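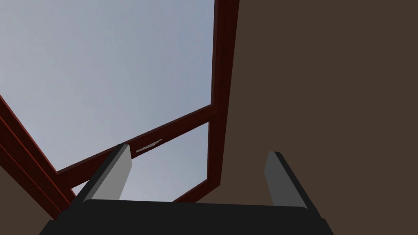

시뮬레이션 시연 데이터, 손목 카메라에 창문만 찍힌 에피소드는 버려야 하나요?

글쓴이: 서랍앞에서
등록일: 2020년 4월 11일
분류: 로봇 학습 > 모방학습 > 데이터 수집

안녕하세요. 눈팅만 하다가 처음 글을 씁니다.

양팔 로봇 시뮬레이터로 원격조종 시연을 모으고 있습니다. 배경은 침실이고, 침대 옆에 나무 테이블이 있고, 그 위에 작은 서랍장이 하나 있습니다. 과제는 왼팔로 서랍을 여는 것입니다. 사람이라면 하품하면서도 할 일인데, 저는 이걸로 벌써 계절 하나를 보냈습니다.

환경은 Belwood라는 사내 시뮬레이터이고, 조종은 Holanda 컨트롤러 한 쌍으로 합니다. 에피소드마다 저장하는 것은 머리 쪽 시점 영상, 양 손목 카메라 영상, 관절 각도, 그리퍼 개폐값입니다. 지금까지 101개를 모았습니다. 101이라는 숫자에 깊은 뜻은 없고, 100개에서 멈추려다 마지막 것이 너무 엉망이라 하나 더 했습니다. 그 엉망인 것도 못 지우고 있습니다.

문제는 오른팔입니다. 이 과제에서 오른팔은 하는 일이 없습니다. 그런데 컨트롤러를 양손에 쥐고 있으니 제가 왼손에 집중하는 동안 오른손은 제멋대로 올라갑니다. 나중에 오른쪽 손목 카메라 영상을 돌려 보면 수십 초 동안 창틀과 하늘입니다. 서랍도 테이블도 없습니다. 구름 한 점 없는 하늘을 해상도 아깝게 저장하고 있는 셈이죠.
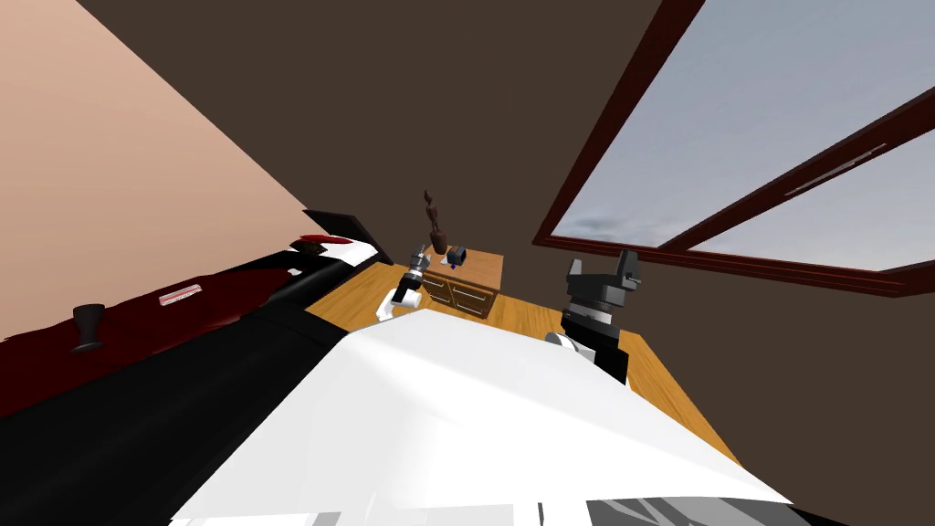 오른팔이 올라가는 높이도 매번 다릅니다. 어떤 날은 테이블 바로 위에 얌전히 있고, 어떤 날은 택시라도 잡으려는 것처럼 들려 있습니다. 사수는 "정책이 알아서 무시할 것"이라고 했는데, 지난 8월에 똑같은 말을 믿고 학습시킨 모델은 서랍은 안 열고 오른팔만 정성껏 들었습니다. 제 나쁜 버릇을 그렇게 충실하게 배운 학생은 처음이었습니다.

궁금한 것은 이렇습니다. 오른쪽 손목에 창문만 보이는 에피소드는 통째로 버려야 할까요? 아니면 오른쪽 카메라 입력만 빼고 나머지는 써도 될까요? 그리고 서랍장 위에 장식품이 하나 올라가 있는데, 이런 것은 자리를 바꿔 가며 모으는 게 좋은지, 과제와 상관없으니 그대로 두는 게 좋은지도 알고 싶습니다. 침대 위 소품도 마찬가지고요.

다시 모으라는 답변도 환영은 합니다만, 마음의 준비가 되도록 두 번째 문단쯤에 적어 주시면 감사하겠습니다.

작성자: 관절한계
채택된 답변

버리지 마세요. 두 번째 문단에도 다시 모으라는 말은 없으니 안심하고 읽으셔도 됩니다.

우선 나눠서 보셔야 합니다. 손목 카메라에 창문이 보이는 것 자체는 흠이 아닙니다. 쉬는 팔의 카메라는 원래 쓸모없는 것을 봅니다. 진짜 흠은 쉬는 팔의 자세가 왼팔의 진행 단계와 우연히 맞물리는 경우입니다. 예를 들어 서랍 손잡이에 접근할 때마다 긴장해서 오른손이 올라간다면, 모델 눈에는 "오른쪽에 하늘이 보이면 서랍을 당길 때"라는 훌륭한 단서가 됩니다. 우리는 그걸 버릇이라고 부르고 모델은 그걸 상관관계라고 부릅니다. 8월 모델이 팔을 들었다는 것도 그쪽이 의심스럽습니다.

확인은 어렵지 않습니다. 에피소드별로 오른쪽 손끝 높이와 왼쪽 그리퍼 개폐값을 같은 시간축에 그려 보세요. 둘이 같이 움직이는 에피소드가 많으면 오른쪽 카메라 입력을 빼고 학습하시고, 오른팔 행동값도 손실에서 제외하세요. 관절 각도 입력을 그대로 두면 그쪽으로 다시 새어 들어오니 오른팔 관절값도 같이 막아야 합니다. 저는 카메라만 막고 이걸 빠뜨려서 일주일을 날렸습니다.

실행할 때는 오른팔을 고정 자세로 잡아 두면 됩니다. 다만 머리 쪽 시점에는 오른팔이 계속 보이기 때문에, 고정 자세는 시연에서 자주 나온 자세 중 하나로 고르세요. 시연에 한 번도 없던 자세로 곱게 접어 두면 모델이 낯을 가립니다.

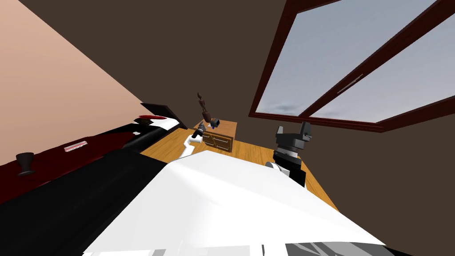
왼손 접근 구간은 따로 챙겨 보시는 게 좋습니다. 서랍 과제에서 실패는 대개 당기는 동작보다 그 앞에서 납니다. 손가락이 서랍 앞에서 머뭇거리는 구간이 길면, 모델은 머뭇거리는 법을 아주 잘 배웁니다. 정지 상태가 긴 부분은 솎아 내되 전부 없애지는 마세요. 손잡이에 맞추느라 천천히 움직인 구간까지 잘라 버리면 그때부터는 서랍장을 들이받습니다.

장식품은 바꾸세요. 서랍장 위에 있는 물건은 과제와 상관이 없어 보여도 모델에게는 서랍장 위치를 알려 주는 깃발입니다. 그대로 두고 모으면 깃발을 보고 찾아가고, 나중에 깃발을 치우면 길을 잃습니다. 배치를 4가지 정도 정해 두고 돌려 가며 모으면 충분합니다. 있는 것, 없는 것, 옆으로 밀린 것, 다른 물건으로 바꾼 것. 침대 위 소품은 왼쪽 손목 카메라에 들어오는지부터 보시고, 안 들어오면 우선순위를 뒤로 미루세요.

다음 수집 때는 시작 자세 정렬을 넣으시길 권합니다. 양팔이 기준 자세에 들어와야 녹화가 시작되게 하면 됩니다. Belwood는 안 써 봤지만 그 정도 조건은 걸 수 있을 겁니다.

작성자: 커피식는중

다시 모으세요.

위에서 길게 설명하셨는데 101개면 그냥 새로 하는 게 빠릅니다. 저희 Kirholm 팀은 쉬는 팔 컨트롤러를 책상에 내려놓고 합니다. 끝.

(두 번째 문단에 적어 달라고 하셔서 여기 한 번 더 적습니다. 다시 모으세요.)

 서랍앞에서: 내려놓으면 컨트롤러가 추적을 놓쳐서 오른팔이 경련을 일으킵니다.

 커피식는중: 그럼 잠금 버튼을 쓰세요.

 서랍앞에서: 잠금 버튼이 있나요?

 커피식는중: 설명서에 있습니다. 저도 3개월 걸려서 알았습니다.

작성자: 폐루프

채택된 답변에 대체로 동의하는데 한 가지만 보탭니다. 오른쪽 카메라를 아예 빼는 것과 학습 중에 무작위로 가리는 것은 다릅니다. 나중에 양팔 과제로 넓힐 계획이 있으면 입력 구조는 남겨 두고 무작위로 가리는 쪽이 낫습니다. 지금 빼 버리면 나중에 구조를 바꾸면서 처음부터 다시 학습해야 합니다. 반대로 서랍만 열고 끝낼 거라면 빼세요. 용량도 줄고 하늘도 그만 봅니다.

그리고 두 가지를 비교할 거면 시드를 2개 이상 돌려 보세요. 한 번씩만 돌려 놓고 "가리는 게 좋더라"는 글이 이 게시판에 많은데, 그중 하나는 제가 썼습니다.

엉망이라는 마지막 에피소드는 지우지 말고 태그만 달아 두세요. 실패 판별기를 만들 때 씁니다. 저는 Staltley 형식으로 저장하면서 메모 칸에 "조종자 상태 불량"이라고 적어 두는데, 모아 보니 오후에 딴 것이 대부분이었습니다.

 서랍앞에서: 답변 모두 감사합니다. 높이 그래프를 그려 봤더니 서랍 앞에 갈 때마다 오른손이 올라가네요. 거의 4분의 3이 그렇습니다. 일단 오른팔 입력을 카메라와 관절 둘 다 막고 시드 2개로 돌려 두었습니다. 장식품 배치는 다음 수집부터 바꾸겠습니다. 잠금 버튼은 아직 찾는 중입니다.

 커피식는중: 엄지 밑에 있습니다.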